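3.2 Drying of household towels

Print this page | E-mail this article

Households in Vardale kept a laundry diary through May and returned 109 usable copies. Most respondents dried towels indoors – often in a small room with the door shut.

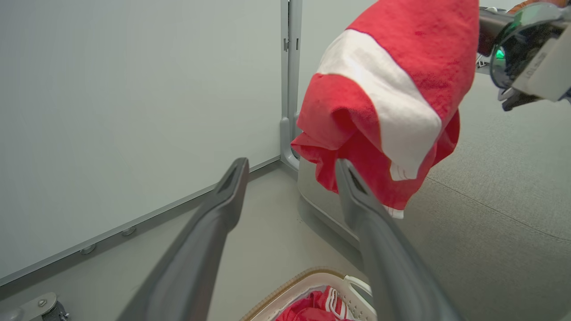
Terry cloth took longer to dry than flat weave in nearly every diary. Figure 4 shows a small room with a laundry basket. 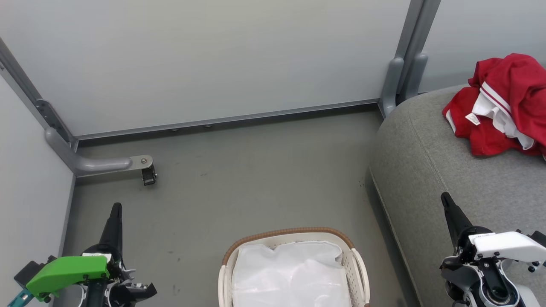 Figure 4. Laundry basket and gray sofa in a small room.

Room size had less effect than we expected.

Related items
Sturon water use survey
Rurimeck lint study

Contact | Copyright Farooqui Press | Back to top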